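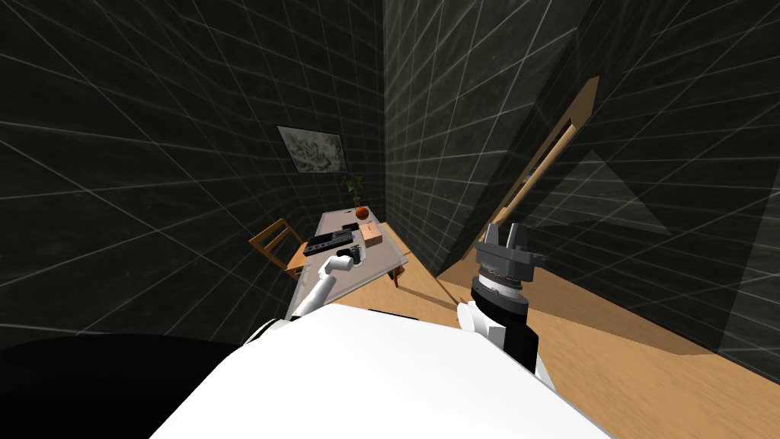 The two-armed cell in Lideck's viewer, left arm at the cup, right arm parked upright.

Lideck 2 cell set-up software, reviewed by Urszula Pietrzak

We run one two-armed machine at Rumirbridge and until March I set it up from a spreadsheet and a tape measure. Lideck is meant to replace both. You build a copy of the cell on screen, put the arms where you want them, and send the joint positions across once you are happy.

Installing it took a morning. The licence server wanted a port that our IT people keep closed, and Gus Sorensen had to ring them twice. After that it was fine. The stock room comes with a table, a chair, a plant and some small items to reach for, and I kept it for my first tests. Swapping in our own bench meant typing the height in by hand, as the import tool refused our drawing.

The viewer is the best part. With the view set just behind the torso you see what each arm can get to, and I moved our parts tray 10 cm nearer as a result. The grid on the walls helps when you are judging distance. Some surfaces look odd, with a pale grey triangle over the right-hand wall in the stock room, but it made no difference to the work.

Calibration is less good. The wizard has six steps and if you stop at step five you go back to the start. It also assumes both grippers are the same, and ours are not. Kenji Fitzsimmons found the offset file and edited it directly – the manual covers this on page 212, under "Legacy".

For upkeep there is a log where you enter grease dates and belt changes. It will remind you by email. It won't let you attach a photo, so we still have a folder for those.

Support answered within a day both times I wrote. The second answer was wrong.

I would buy it again for a cell that gets rearranged often. If yours stays bolted down in one layout, the tape measure will do.

Score: 6 out of 10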